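Inness Teaching Cell: Set-up Guide
Section 4. Preparing the drive insertion task 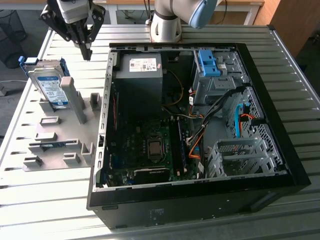 Follow this section after the arm has been homed (Section 2) and the cameras have been calibrated (Section 3). It covers the drive insertion task used in the Birkham study, in which a policy learns to take a hard disk drive in its caddy from the fixture tray and seat it in the drive cage of a desktop tower. If you are only running the RAM or cable tasks, go to Section 5.

The study compared two ways of training the policy. The first, called Plain in the config files, uses demonstrations only. The second, called Imrie, uses the same demonstrations plus short corrections recorded when the policy goes wrong. Both use the same hardware set-up, so the steps in 4.1 to 4.3 apply either way.

4.1 Placing the tower

1. Press the emergency stop. The status light on the Zekar controller must be red before you reach into the work area.

2. Check that the tower has no power cord attached. The task never needs the computer to run.

3. Take off the side panel and store it away from the table.

4. Lay the tower on its side on the slotted table with the open side up. The drive cage goes on the right and the power supply at the upper left, as seen by the fixed camera.

5. Push the case against the two table stops and tighten the clamps by hand. Do not use a wrench. Overtightening bends the case and changes the angle of the cage.

6. Move loose cables away from the cage opening. The power supply cables can stay where they are as long as they don't cross the path of the caddy. The SATA cable near the cage may be left connected at the board end.

Note: The motherboard, memory and graphics card are left in the case on purpose. Policies trained on an empty case did poorly when the parts were put back, and we stopped using the empty case in April.

Caution: Case edges are sharp. Wear the thin gloves from the tool drawer when you handle the tower with the panel off.

4.2 Placing the fixture tray

1. Set the tray to the left of the tower. Line up its pegs with the table slots and press down until it sits flat.

2. Slide the drive into a caddy until the side pins click, then stand it upright in the tray.

3. Rock the caddy lightly with one finger. It should move a little and come back. If it is jammed, the gripper will lift the whole tray with it.

4. Release the emergency stop and run the reach check from the Cell menu. The arm moves above the tray, then above the drive cage, and returns to its start pose.

5. Watch the fingers as they pass over the case. If they come closer than a hand's width to any part of it, stop the arm and repeat 4.1.

Caution: The reach check runs at low speed but does not detect contact. Keep one hand on the emergency stop until it finishes.

Use scrap drives. The wrist pushes hard during failed insertions, and a drive that has been through a week of training should not be trusted with data again.

4.3 Recording demonstrations

1. Open the recorder and choose the task name drive_insert. Type your initials in the operator field.

2. Press Start and guide the arm with the hand controller. Grasp the caddy on its wide sides, lift it clear of the tray, carry it over the case and lower it to the cage.

3. When the caddy touches the opening, slow down. Let the wrist force reading settle before you push. The recorder saves force along with the images, and this part of the motion matters most in training.

4. Push until the caddy is fully in, open the gripper and back away. Press Stop.

5. Mark the recording Good, Slow or Discard. Slow recordings are kept for training. Discard means you dropped the drive, hit the case or had to stop the arm.

6. Take the caddy out by hand with the emergency stop pressed, and put it back in the tray.

Shift the tray by one table slot from time to time, in either direction. The policy needs to see different starting positions. Leave the tower clamped, as its position is varied separately in the test described in 4.5.

The set supplied with this guide has 414 demonstrations. You can add to it or start a new one. Smaller sets will train, but the pick-up tends to become reliable long before the insertion does, and a policy that picks well and inserts badly is hard to judge from the training curves.

4.4 Recording corrections (Imrie only)

1. Train a first policy on the demonstrations and load it in Run mode.

2. Start a trial. Keep hold of the hand controller with the grip switch released.

3. When the policy is clearly heading for a failure, squeeze the grip switch. Control passes to you at once, and the recorder starts a new segment.

4. Fix the immediate problem and nothing else. If the caddy is tilted in the opening, straighten it and let go of the switch. Don't finish the insertion yourself unless the policy fails again.

5. Save the trial. The recorder labels your segments as corrections automatically.

6. After each batch, retrain from the last checkpoint with the Imrie config.

Note: Operators new to the method usually take over too early. Wait until the caddy has stopped moving toward the goal. In our early batches many corrections began while the policy was still recovering by itself, and those batches gave no gain over Plain.

Most useful corrections fall in one place: the caddy is touching the cage, slightly turned, and the policy keeps pushing. Demonstrations contain little of this because a person straightens the caddy before pushing. We think this accounts for most of the difference between the two methods, though we have not tested it on its own.

4.5 Running the test

1. Load the trained policy and switch the recorder to Test. The grip switch is disabled in this mode.

2. Enter the tower position printed by the test script. Loosen the clamps, move the tower to match, and tighten again.

3. Run the trial. The script ends it on success, on excess force, or after 1,000 control steps.

4. Check the result by eye. The script counts an insertion as a success when the gripper opens inside the cage zone, and it will pass a caddy that is only partly seated. Correct the entry if needed.

5. Reset the tray and go on to the next position.

Do not skip positions or repeat a failed one. If the arm stops because of a hardware fault, mark the trial Fault and run it again at the end.

With the supplied data, Imrie should do better than Plain mainly when the tower has been moved. With the tower in its training position the two are close, and on some runs Plain comes out ahead. If your results show a large gap in the training position, check the camera calibration first.

4.6 Common problems

Gripper closes above the caddy: The tray is not seated flat, or the fixed camera has shifted. Press the tray down and repeat the camera check in Section 3.

Caddy swings after pick-up: The finger pads are worn. Replace both pads together.

Force reading drifts between trials: Zero the wrist sensor with the gripper open and empty. Do this again after any long break.

Policy stops over the case and does not descend: Usually a lighting change. Close the blinds and use the overhead lights, as in the supplied recordings.

Section 4 revised May 2021 by Beca Samuel. Pad part numbers and sensor settings are in Appendix B.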